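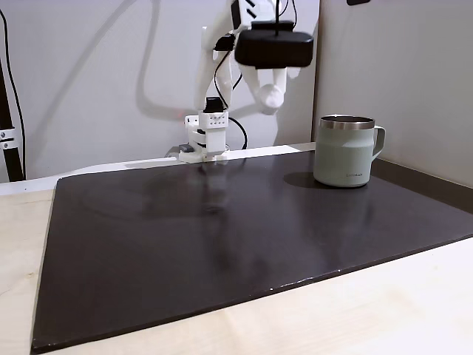 Workplace inspection, Willbridge building, ground floor and store
Period: January
This checklist is for electrical cords, exits, storage and first aid. I walk the rooms in the same order each time, so the comments can be compared with the last list. On tables and benches I look mainly at how cables run, for instance black cables that go in loops and curve behind a base toward the table board, and I ask that such loops stay away from the edge where a sleeve can catch them. The marks are OK, FIX (repair before the next inspection) and STOP (do not use until repaired).

1. Exits and walkways

1.1 Main door opens fully from inside without key -- OK
1.2 Rear door opens fully -- FIX
Comment: The door opens, but it needs a strong push at the bottom. I think the wood has swollen from the rain. Please plane the lower edge.
1.3 Exit signs lit -- OK
1.4 Corridor to the store free of goods -- FIX
Comment: Same remark as last time. Boxes from the Harb delivery were standing on the left side. A person can pass, but not a person with a wheelchair.
1.5 Floor covering flat, no loose corners -- OK
Comment: The corner by the sink was glued again and it holds well.

2. Electrical

2.1 Plugs and sockets without cracks -- OK
2.2 Extension cords not connected one to another -- STOP
Comment: In the store the heater was connected through two cords. I unplugged it and put on a red tag. It may be used again when it is plugged directly in the wall.
2.3 Cords not under mats -- OK
2.4 Test labels in date -- FIX
Comment: The kettle (inventory number 764) has a label, but the ink is gone and I could not read the month. Please test again and write with the permanent marker.
2.5 Fuse box reachable and door closed -- OK
Comment: The list inside the door is still the old one. It names rooms which do not exist since the wall was moved. This does not fail the point, but a new list would help very much.

3. Fire equipment

3.1 Extinguishers in place, pin and seal present -- OK
3.2 Pressure needle in green area -- OK
3.3 Fire blanket in kitchen -- FIX
Comment: The blanket is there, but the Pirimis calendar hangs over the pull tapes. Move the calendar, please.
3.4 Smoke alarm test button -- OK
Comment: Tested at 4 p.m. with warning to all persons in the building.

4. Storage

4.1 Shelf load signs present -- OK
Comment: Sign says 400 lb per shelf. The paint cans are well under this.
4.2 Heavy goods on lower shelves -- FIX
Comment: Two Stamus floor machines are on the top shelf again. They must come down to the floor level.
4.3 Ladder feet and rungs -- OK
4.4 Cleaning liquids in original bottles with label -- OK

5. First aid

5.1 Box complete according to the inside list -- FIX
Comment: Missing: burn gel and small scissors. The eye wash expires this spring, so order it together.
5.2 Emergency phone numbers on the wall -- OK
5.3 Accident book available -- OK

Work orders for points 1.2 and 2.4 are written together under number 209. Point 2.2 stays on STOP until I have seen the heater again.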